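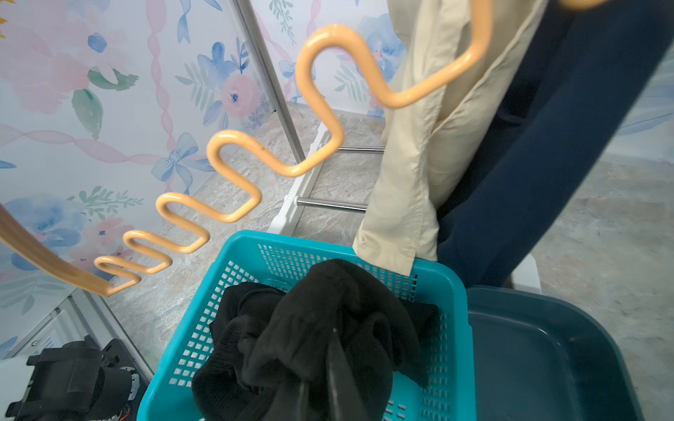

*Wrist view, fingers on the black item in the turquoise basket. The orange rack arm goes across the upper half.*

**Planner hits the drying rack after a good grasp: is it the octomap or my attached object?**

Hello everybody. I have a problem with the laundry cell and I have already spent too many evenings on it, so I ask here.

The task is simple to say. The arm takes one piece of clothing out of the basket, lifts it, and brings it to a handover pose on the left. The grasp itself works well for me now. The problem starts at the lift. The planner returns a path, the path is marked as valid, and then the wrist or the hanging cloth touches the wavy orange arm of the drying rack. With the touch the force limit trips and the controller stops. It does not happen each time, and this makes it more difficult to debug.

My setup:

- wrist camera only, no external camera
- Drendell planning stack, the sampling planner with default settings
- Nitska driver for the gripper
- octomap from the wrist depth, resolution 2 cm
- after the grasp I attach a box to the gripper link, the size of the box is fixed

What I have tried until now:

1. I made the padding of the links bigger. Then the planner finds no solution at all for getting the fingers into the basket, and it gives error 608 (start state in collision).
2. I made the octomap finer, 1 cm. The planning became very slow and the touches still came.
3. I added the rack as a mesh by hand. This was better for one afternoon, but the rack is moved when people hang clothes on it, and then my mesh is in the wrong place.

When I look at the octomap in the viewer, the zigzag loops are mostly missing. I see a piece of the bar, then nothing, then again a piece. The garments which hang behind the loops are there as a big solid surface. So the planner believes that there is free space in front of the garments, and exactly in this space is the tube.

Here is the part of the log that I think is important:

```
[planner] start state: valid
[planner] solution found, 4 waypoints
[octomap] occupied cells in lift volume: 3109
[octomap] cleared by ray update: 1611
[exec] lift segment started
[exec] force limit reached, stopping
```

I don't understand why so many cells are cleared when the arm did not move yet. Is this normal? And should the attached object be a box when the thing in the fingers is soft? I would be thankful for any direction.

*posted by basket_case_ros*

---

**tornwaypoint**

Shiny tube plus depth camera is always bad. Put matte tape on the rack and it will be fine. Also use a better planner, the default one is not good.

> *basket_case_ros:* Thank you, but the rack must stay as it is. The cell should work with a normal household rack and I can't put tape on each one. Which planner do you mean?

> *tornwaypoint:* any of the optimizing ones

---

**lowpass_lena**

I think you have two different problems, and they are hiding each other. I will write about them separately.

**The cleared cells.** It is not normal, but I have seen it before with glossy thin parts. The depth on the curved tube is missing or jumps to whatever is behind. When it jumps, the ray goes through the place where the tube is and ends on the garment. The octomap then says "a ray passed here, so it is free" and removes the cells. It can do this while the arm stands still, one frame marks the tube and the next frames erase it. This fits with your picture in the viewer: solid cloth, and holes where the loops should be.

You can check it in a few minutes. Stop the arm above the basket, turn off the clearing, and let the map collect frames for a short time. If the loops appear complete, or nearly complete, then this is your reason. In Drendell it is this block:

```yaml
octomap:
 resolution: 0.02
 clear_on_ray: false
 max_range: 0.9
 filter:
 edge_jump: 0.03
```

Please don't leave `clear_on_ray` on false forever, or every hand that was once in the cell will stay there as a ghost. What I do is this: clearing is on during approach, I freeze the map just before the fingers enter the basket, and I plan the lift on the frozen map. The `edge_jump` filter throws away points at depth edges. Set it too strong and it eats the tube also, so look at the viewer when you change it.

**The start state in collision.** You increased the padding for everything. At the moment of grasping, your fingers are inside the basket and pressed in the fabric, so of course with more padding they collide. Keep the normal padding on the fingers, and give the bigger value only to the wrist and the forearm. Then allow contact between the two finger links and the basket object, only for the first part of the lift. After the fingers are above the rim, remove this permission again. If you forget to remove it, the planner will happily drag the fingers through the basket wall on a later path. I lost one fingertip like this.

For the first part I would not use the sampling planner at all. Do a straight Cartesian lift along the approach direction, slowly, until the fingers clear the rim, and let the sampling planner start from there. The tub on the right side can be a simple cylinder, it needs no detail.

About the mesh: I wouldn't place it by hand. The rack has a strong color compared with the clothes in your picture, so a color mask can tell you which pixels are rack. Use the mask only to mark the pixels, and take the position from several views, for example three or four wrist poses on the way down. With one view the depth of the tube is bad, as you already saw. I must warn that a piece of orange laundry will break this.

> *basket_case_ros:* I did the test with clearing off. The loops are there! Not perfect, one bend near the top is still open, but before I had nothing. The frozen map is in now, and also the padding by link. Error 608 did not come back so far.

> *lowpass_lena:* Good. For the open bend, try one more view pose with the wrist turned a little. The reflection moves on the tube and you get other points.

---

**Drikarau**

I want to add only about the attached object, which was not answered yet.

A fixed box is the wrong shape for cloth in both directions. At the start of the lift the cloth is bunched and wide, and later it hangs and is long. If your box is for the first case, the lower part swings into the rack. If it is for the second case, the box is already through the basket floor before you begin, and the planner refuses.

We use the Farahani cloth tools only for a small part, to estimate how far the cloth hangs below the fingers. It is also possible without them:

- lift straight up, with a small box attached
- stop and wait until the swinging is less
- measure the lowest point of the cloth
- replace the small box by a tall capsule with this length and some margin
- plan the transfer

The measuring is the weak point when you have only a wrist camera, because the camera looks down along the cloth and the lower end is hidden by the upper part. If you can't add a second camera, take the worst case length for your longest garment, and do the transfer high and slow. It costs cycle time. A sleeve can also stay caught at the basket holes, so watch the force during the lift and not only during the transfer.

I don't agree with the advice to change the planner. With a wrong map each planner will give you a wrong path, only smoother.

> *basket_case_ros:* This explains the touches that are left, they all come in the transfer and not in the lift. I will take the worst case length first and look for a place for a second camera later. I can't mark two answers as accepted, so I marked the one about the map.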